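Home | Workshop | Stories | Parts Exchange | Contact

One place for every part

When I visited the repair workshop Vasusside, the first thing I was shown was the table. The woman who runs the small electronics bench has worked with lamps and fans for 9 years, and she believes that most mistakes happen before anybody picks up a screwdriver.

"People take a part from a big box, they look at it, they put it down somewhere else," she told me. "After one hour, the table is full and you do not know what you have."

Her answer is yellow plastic bins, which she bought from Godell in April. Each kind of part gets its own bin. I asked if it is not a waste to give so much space to such small things. She laughed and said that this is the question of every visitor.

"A wire with a small plug is easy to lose under a circuit board. If it lies alone in a wide bin, you see it at once."
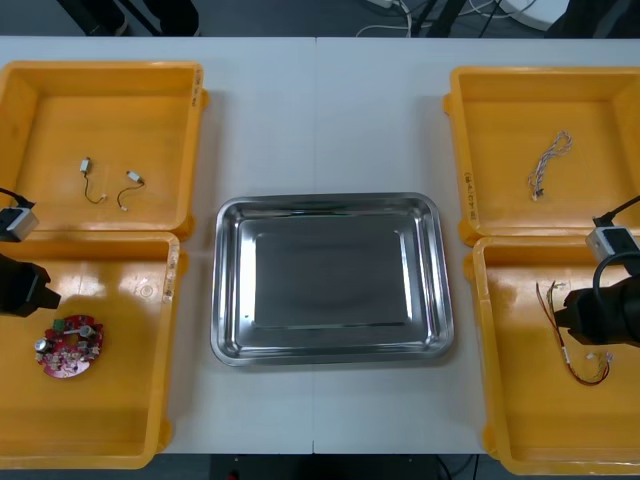
The bins on the white table, with the steel tray in the middle.

The steel tray is her favorite piece. It came from a kitchen supplier, Texier, and it has only one use: the parts for one unit are brought together in it. When the set is complete, the tray moves on to the next person. "It must start empty," she said. "If there is something in it from before, we stop and find out why."

I was curious about the writing on the bins. It is done by hand, in dark ink on the wall of the bin. She tried printed labels at first – they came off after 2 weeks.

The round red boards are the parts she worries about most, with their ring of components and the hole in the center. "I ask everybody to hold them by the edge. The capacitor stands up and it is easy to bend it."

Her stock list has 1000 items, and she admits that not all of them have a bin yet. The next job is the shelf with parts from Grorkov, where the harnesses are still in paper bags. She would like to finish it before the fall, but she does not promise.

Published 11 July 2020 | Contact us | Back to top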